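Sorting the play food, and what happened to the carrot

I finally went through the play food over the weekend, all of it, including the bits at the bottom of the bin.

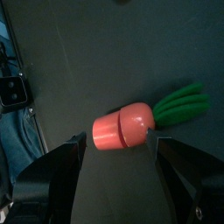

Malou Damgaard wrote under my last post that cutting food is the only toy her kids never got tired of, and also the only one she has had to vacuum around for years. She asked whether the pieces should be stored stuck together or apart, and whether there is any point in keeping the ones that don't stick anymore. I said I would answer when I'd done ours. So this is mostly for Malou, with some notes on the rest.

We have two sets that have been mixed together for a long time. The first is the Prillov market set, which was a birthday present. The second is a bag of loose food I got secondhand in Gadham for seven dollars. The seller didn't know what brand it was and neither do I. Some of it matches the Prillov set closely enough that I can no longer tell which lemon came from where.

The carrot is from the bag. It is more pink than orange, a sort of coral, with a shiny finish and a soft green top. My daughter has always called it the pink carrot and at some point it stopped being a carrot to her and became its own vegetable. It gets asked for by name. When we play restaurant there is a pink carrot soup, and the regular carrot from the Prillov set is not an acceptable substitute. I have tried.

It also has a small chip at the joint, on the piece with the leaves. I noticed it when I was checking everything over and I don't know how long it has been there. I ran my thumb over it and it isn't sharp. I'm leaving it alone.

What I did with everything

I emptied the bin onto a sheet on the floor and made piles by food, so all the tomato halves in one place, all the bread in one place, and so on. I did not sort by brand or by condition to start with. I did that the last time and ended up with halves of the same cucumber in two different piles, and I spent a long part of the evening looking for a cucumber I was kneeling next to.

Once the piles were made I put every item back together and pulled it apart once. That tells you most of what you need to know. If it held, it went to the right. If it fell apart when I picked it up, it went to the left. Anything without a partner went in a bowl.

The right side was bigger than I expected. The left side was mainly eggplant and bread, for some reason. We have very bad bread. The loaf in the Prillov set comes in slices and the slices get used as phones, tickets, money and beds for small animals, so they see more wear than anything else.

Cleaning the joints

A lot of what I thought was worn out was only dirty. The fasteners on ours are the hook kind, with a round patch on each side, and they collect hair and carpet fuzz until there is nothing for the other side to grab. I used an old toothbrush first and then a sewing pin for what the toothbrush left behind. The pin is slow work. I did it in front of the TV with a saucer for the fuzz.

After that I tested the left pile again and more than half of it could move over to the right. One of the eggplants now holds so well that my daughter can't get it open with the toy knife and has to hand it to me.

For the outsides I used a damp cloth with a little dish soap, then a dry cloth. I don't soak them. I soaked the secondhand bag when I first brought it home and a mushroom lost its stem patch in the sink, and I've been careful since. With anything that has a felt or fabric part I keep the water well away and use a lint roller. The carrot's leaves got the lint roller. They pick up everything.

Replacing the patches

Some patches had come off completely. I bought a sheet of round stick-on ones and they are fine for about a week and then they slide, at least with the way things get played with in our house. What worked better was taking off the old adhesive first, roughing up the spot very lightly with 400 grit sandpaper, wiping the dust off, and pressing the new patch on under a heavy book overnight. I did the bread this way and a pepper. They have held so far.

Evaristo Escobedo told me he uses craft glue on top of the sticky side and has never had one come loose. I haven't tried it. I would want to be sure the glue was okay for toys that end up in mouths, and our youngest is still at that stage.

One thing to watch is which side gets which patch. One half takes the hooks and the other half takes the loops. In both our sets the loops are on the left if you hold the food with the top to the right, but I only learned that after putting hooks on both sides of a pepper. It did not stick to itself at all. It stuck to my sweater.

Stored together or apart

To answer the question, Malou, I store them together. I know some people say it wears out the joint to leave it closed, and I looked for anything to back that up and didn't find it. What I did find is that when the pieces go in the bin separately they collect fuzz much faster, and also they get lost. Put together, the carrot is one thing to look for. Apart, it is two, and one of them will be behind the radiator.

It does mean somebody has to put the food back together at the end of the day. I used to do that myself. Now it is part of cleaning up, and the rule is that the restaurant can't close until the food is whole. My daughter came up with a voice for the manager who checks. The manager is very strict and has an accent I can't place.

Where it lives now

The old bin was too deep. Things at the bottom stayed at the bottom, and to get to them you had to dump out the whole thing, so the whole thing got dumped out every day. I've split it up into two shallow trays. One holds vegetables and fruit and the other holds bread, fish, eggs and whatever else. They slide onto the low shelf under the window next to the pots. The deep bin has gone to the closet and is holding scarves.

The trays are from Hirnska and they were meant for shoes. They have a lip at the front that is low enough for a small hand to reach over, which was the main thing I was looking for. I cut a piece of shelf liner for the bottom of each one so the food doesn't roll to the back and make that clattering noise at six in the morning.

I also took the opportunity to remove the toy knives that had split handles. We had too many knives anyway. Two is plenty, and with two there is less waiting for turns than with one and less sword fighting than with four.

The bowl of singles

That leaves the pieces without partners. There was half an orange, the middle of a fish, one end of a cucumber, and a number of things I couldn't identify. I asked my daughter what the brown one was and she said it was potato or meat, depending.

I was going to throw them out. Then Sigrún Þrastardóttir left a comment on the post about the block shelf, asking if I'd come across half an orange with a yellow patch, and it happens that ours has a yellow patch. I've offered to mail it. If anyone else is missing something from a Prillov set, send me a note with a picture and I'll check the bowl before I do anything with it. I can't promise much. It's mainly middles.

The rest I'm keeping as soup ingredients. They go in the pot and get stirred, and for that it doesn't matter what they were attached to. Lærke Kárason suggested this a while back and I should have listened then. Having a small pot of odd pieces also means the good pieces spend less time being stirred with a metal spoon, and metal spoons are hard on a shiny finish. You can hear it.

Was it worth doing

It took me one evening for the sorting and cleaning and part of another for the patches. In money it was the patches, the sandpaper and the trays. A new set would have cost more than all of that, and a new set would not have had a pink carrot in it.

The play food has been used every day since, more than it was before. I think that is partly the trays. Before, she'd take whatever was on top and make a meal out of it. Now she stands in front of the shelf and picks things out and tells me what we're out of. We are out of cheese, apparently. We have never owned any cheese.

Next I want to do the dishes and cups, where the problem is a different one. Everything nests inside everything else and then gets stuck. If you have a way of getting two toy cups apart that doesn't involve the freezer, leave it in the comments. Hjalti Hedegaard already told me about the freezer, and there is currently no room in it.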